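Cleaning and Storing Earbuds, Speakers and Their Cables

Small audio gear fails early for ordinary reasons: wax in the mesh, lint in the charging contacts, a cable bent at the same point every day. Most of this can be prevented with a dry toothbrush, a cotton swab and a few minutes at the workbench or kitchen table. Switch everything off and unplug it before starting.
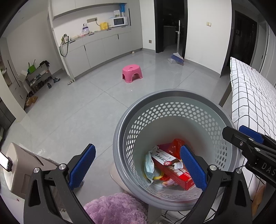
Tiruwork Berhe

Ear tips

Pull silicone tips straight off the nozzle. Do not twist them, as the inner sleeve can tear. Wash them in warm water with a drop of dish soap, rinse, and leave them on a towel until fully dry. Overnight is safe. Foam tips should not be soaked. Wipe them with a barely damp cloth and replace them when they no longer spring back after being squeezed.

Nozzle mesh

Hold the earbud with the mesh facing down, so that loosened wax drops out of the nozzle. Brush with short, light strokes. A soft toothbrush works well if the bristles are trimmed to half their length. Never push a pin or toothpick through the mesh — the driver sits a few millimeters behind it. For hardened wax, press a small ball of reusable putty against the mesh and lift it off again. Repeat with a clean part of the putty.

If one side is quieter than the other, clean both and swap the tips from left to right before assuming a fault. A difference that moves with the tip is a blocked or badly seated tip. A difference that stays with the earbud is either deeper blockage or a worn driver.

Charging case

Lint collects at the bottom of the wells and holds the earbuds off the contacts. Remove it with a dry swab. For dull contacts, use a swab lightly moistened with isopropyl alcohol, then leave the lid open for 5 minutes. Do not use water or a kitchen spray in the case.
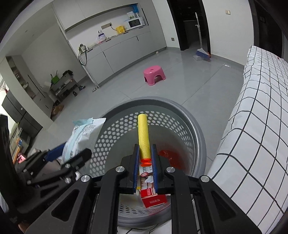 Check the charging port at the same time, with a flashlight held at a low angle. Packed lint looks like the floor of the port and is easy to miss. A plug that no longer seats fully is the usual sign. Loosen the lint with a thin wooden pick, working along the sides and away from the center tongue.

Cables

Coil in loops the width of a hand, alternating over and under, and close with a hook-and-loop tie. Do not wrap a cable around the device. The first bend next to the plug takes all the strain, and the copper breaks there while the jacket still looks sound. My Bener wired pair lasted until November of its third year, and the break was exactly at the plug.

Speaker cloth

Use a lint roller first. Vacuuming is acceptable on low suction with a brush head, keeping clear of any exposed cone. Fixed grilles should be cleaned dry only. Removable cloth covers can be sponged with cool water and dried flat.

Storage

Keep small parts in one lidded box, sorted into labeled bags. Spare tips of different sizes look nearly identical once mixed, so write the size on the bag. Store battery-powered items at half charge, away from the stove and out of direct sun, and top them up every few months. A speaker left at zero over a whole winter may not take a charge again.

Updated 2022-08-25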